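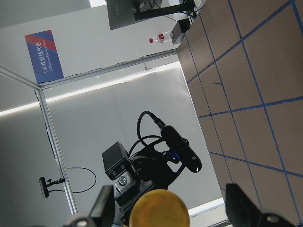
*Jestach cell maintenance notes, by Pasichnyk. Last revised February 8, 2026.*

# Renewing the floor grid on the dual-arm cell

The grid is a sheet of brown kraft paper with blue painter's tape laid over it. Operators place objects by cell, and the Grarno placement script uses the same cells. Renewal takes one person most of a morning. The current sheet had 3,196 recorded episodes on it at the last log export.

You need a roll of painter's tape, a steel rule, a soft pencil, a plastic scraper, a dry lint-free cloth and the cell's layout drawing (Flamport share, folder "floor"). Cell pitch is given on the drawing. Don't measure it off the old tape.

## 1. Park the arms and check the wrist cameras

1. Run the park routine on both arms, then press the emergency stop on each pendant.
2. From the right wrist view, find the camera on the other arm. Its blue indicator light should be on.
3. Check the coiled cable at the camera. It must clear the bracket through the full wrist rotation. If it rubs, reroute it before doing anything to the floor.
4. Check the bolt on the metal plate under the gripper housing for play. Tighten by hand tool only.
5. Save one still from each wrist camera at the inspection pose, with the gripper open and empty. File them under the sheet number.

## 2. Grade the old tape

Look at the stills before walking over to the cell. Faults that are hard to see from a standing position show up well from the wrist. Sort what you find into two groups.

- **Patch:** lifted flaps, small notches in an edge, a wavy strip that still stays on its pencil line.
- **Replace the strip:** a ragged end with bare surface beyond it, or any gap longer than 100 mm.

Where a strip has gone completely, a seam or crease in the surface can pass for a grid line. Mark the true line in pencil from the drawing. Glare patches are not faults, but note where they fall, as scuffs are easier to find there.

If 5 or more strips need replacing, change the whole sheet. 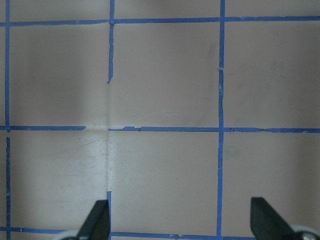 ## 3. Lift and relay

1. Pull old tape back on itself at a low angle. Use the scraper only on residue.
2. Wipe the bare line with the dry cloth. No solvent on kraft paper.
3. Lay the long strips first, working from the far end toward you. Keep light tension on the roll and press down every hand's width.
4. Lay the cross strips over them. Run each one in a single piece; a join inside a cell gives a false edge in the 256-pixel crops.
5. At the mounting plates, cut the tape short of the metal. Do not tape over the plate or its bolts.

## 4. Check placement

Release the stops and run the placement check at reduced speed. Stand two capped cylinders upright in the same row of cells and bring one arm down between them. The cylinders should be level with each other in the fixed camera view, and the gripper cable should hang with some slack. 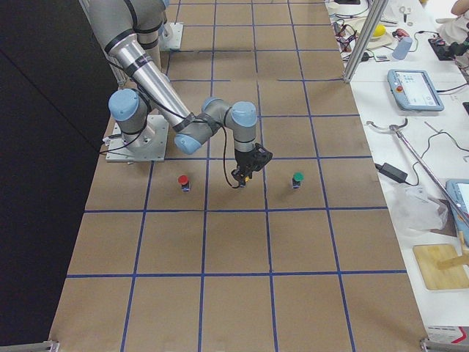

*Placement check: red cap and green cap in one row, gripper between them.*

If the gripper sits off to one side, check the cylinders against the drawing before touching the arm offsets. Change an offset only after the fault repeats with a second pair of cells.

## 5. Interim inspection

Between renewals, inspect the sheet from the fixed camera once a week. Move the forearm away from the cells being checked, or wait on those cells, as its shadow hides dark marks and creases. Start with the far rows, where the cross strips are hardest to reach and tend to be laid badly.
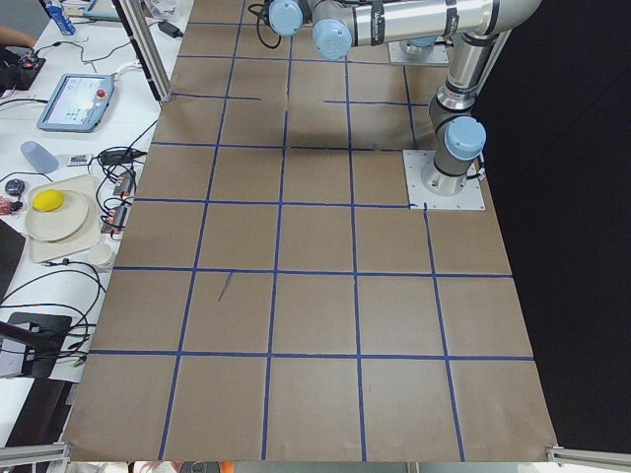
*Broken cross strips near the top of the sheet; short dark mark in a left-center cell.*

Log any mark inside a cell by row and column. A pen stroke may stay. A tear gets replaced along with the sheet at the next renewal, and the cell is taken out of the Grarno list until then.

The next full change is scheduled for September.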